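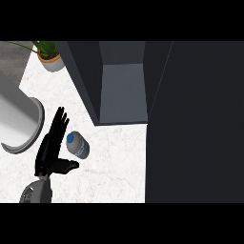
**Stadine adds second drying line for herbal infusions**

November 30, 2020

Herbal tea packer Stadine has brought a second drying line into use at its Bredov site. The line takes cut leaf and flower material on stacked mesh trays and holds it at a lower air temperature than the existing belt dryer, which was built for root and bark.

Rated throughput is 450 kg of fresh material per shift. Lemon balm, peppermint and lime flower will be moved to the new line first. Chamomile stays on the belt until the sieving stage has been refitted, work now planned for April.

"Mint loses a good deal of its oil if the air is too warm in the first hour," said production manager Yanti Mangundap. "With trays we can set each stage separately. The cycle is longer by about 15 minutes and we have allowed for that in the shift plan."

Residual moisture is checked at four points in each batch before the leaf goes to blending. Batches above the limit are returned to the last stage and tested again.

The first products packed from the new line are a loose peppermint and a lemon balm and fennel blend, both sold under the Skumen label in cartons of 1000 g for cafés and canteens. Retail packs will follow once the present stock of printed pouches has been used. Trade enquiries are handled by Ifor Skyrme at the Bredov office.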